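Can a Machine Fold Your Shirt Yet?

Print this page | E-mail this page
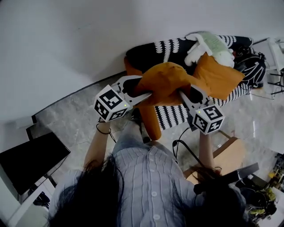 By Serpil Soylu
Technology writer, Skulanau Young Readers

Ironing and folding are old jobs. People have done them by hand for a very long time, and most people still do. Machines can weld car doors and sort mail. A shirt is harder.

A car door is stiff. It has one shape, and that shape stays the same when a machine picks it up. Cloth changes shape each time it is touched. Pull on one sleeve and the collar moves. Lift the middle and the edges hang down. Engineers call cloth a "deformable object," which means an object that bends, stretches or crumples.

To handle a shirt, a machine must do several jobs at once. It must find the shirt. It must work out which part is the sleeve and which part is the front, even when one covers the other. It must pick a place to grab. Then it must pull hard enough to move the cloth, but gently enough to leave the buttons on.

Human hands have five fingers and skin that feels pressure. Many robots have only two fingers on each hand, and these open and close like tongs. The tool is called a gripper. A person can also hold a gripper and work with it, as the person at the ironing board is doing with the orange garment. Try this at home with two pairs of kitchen tongs and a T-shirt. Most people find that a fold they can do without thinking now takes planning.

The white cubes on the grippers have black square patterns on them. Patterns of this kind are called markers. A computer can find a marker in a picture and use it to work out where an object is and which way it is tilted. A cube has markers on several sides, so one can still be seen when the cube turns.

Robots can learn from examples. At the Atley workshop in Gundolberg, a team led by engineer Müzeyyen Karabulut collected 3,714 examples of people handling clothes. Of these, 258 were set aside for testing. A program studied the rest and looked for links between what the cloth looked like and how the grippers moved.

"Towels came first," Karabulut said. "A towel has four corners and no sleeves. We began shirts in May, and shirts are still slow."

Her robot, named Ateş, can fold a towel laid flat on a table. It can fold a T-shirt if the shirt starts out flat. It cannot yet take a shirt from a full basket, turn it right side out and fold it. It does not iron at all. A hot iron left in one place can burn cloth, and the team has not started on that problem.

Other chores are further along. Robot vacuums clean floors in many homes – a floor is flat and stays where it is. In shops and warehouses, machines move boxes and scan shelves. Clothing is usually still hung and folded by people.

Words to know

Deformable: able to change shape when pushed or pulled.
Gripper: a tool that opens and closes to hold things.
Marker: a printed pattern that a computer can find in a picture.

Print this page | E-mail this page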